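Planning the Purchase of a Shared Robot Arm for the Furniture Lab
Project report, second term
Arash Naseri and Aroha Ellery, Latden College, Brernville

Why we took this on

When our tutor offered the list of project titles, most of our group went straight for the ones with building in them, and we ended up (quite happily, as things went) with the one that had a spreadsheet in it. The furniture lab wants an arm that can reach under and behind things: chairs, desks, low shelving, the sort of places where a person has to kneel down and twist their neck. The lab had a sum of money set aside and a rather vague wish list, and our job was to turn those two things into a plan that somebody could sign.

We should say at the start that neither of us had ever bought anything bigger than a bicycle, so a good deal of the first fortnight went on learning what the words in the catalogues meant. Mr Jalali in the stores office was very patient with us and lent us his folder of old orders, which taught us more than any of the brochures did.

What the lab needs

We talked to everybody who expects to use the arm and wrote down what they wanted it to do. Reach came up again and again. Lifting hardly came up at all, as most of the jobs are to do with levers, knobs and fixings, and we had been looking at far stronger arms than anyone had asked for. Dropping down a size freed up a fair bit of the budget and we were very pleased with ourselves that afternoon.

The other thing people cared about was seeing what the gripper is doing. A camera on a stand is cheap and easy to set up, but it is not much help once the arm has gone under a seat, so we put a small wrist camera on the list as a must-have and moved the stand to the "if there is money left" column.

The budget

We split the money as shares of the whole, so that the plan would still work if the total changed, which we were warned it might.

Arm and controller: 70 per cent
Gripper, spare finger covers and wrist camera: 20 per cent
Cables, mounting plate and repairs: 10 per cent

Our first draft had nothing at all for repairs. Aroha spotted this on the bus home and we rewrote the whole page that evening. We also asked for quotes on the gripper from Rotex and from one smaller supplier. Rotex came back with the longer guarantee and the other firm with the shorter wait, and after a lot of going back and forth we chose the guarantee, mainly as the arm will be shared by several classes and is bound to get a few knocks.

Space and time

The arm will have to work amongst ordinary furniture, so we measured the gaps it would need to get into before settling on a gripper. Underneath an office chair there is less room than you would think.

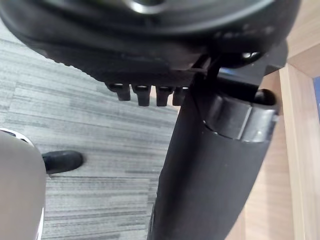
We would therefore ask for rounded fingers, and for a trial of any gripper at close quarters before the order is placed. Measuring on paper got us part of the way, but a seat has brackets and pegs hanging down from it, and the post takes up the middle, so the wrist has to come in at a slant. We have added 30 hours of practice time to the plan for this, to be shared out between the classes.

If the order goes in by March, the lab should have the arm ready for next year's projects. Mr Jalali has asked for a one-page version with the two quotes stapled to it, and Arash is typing that up now.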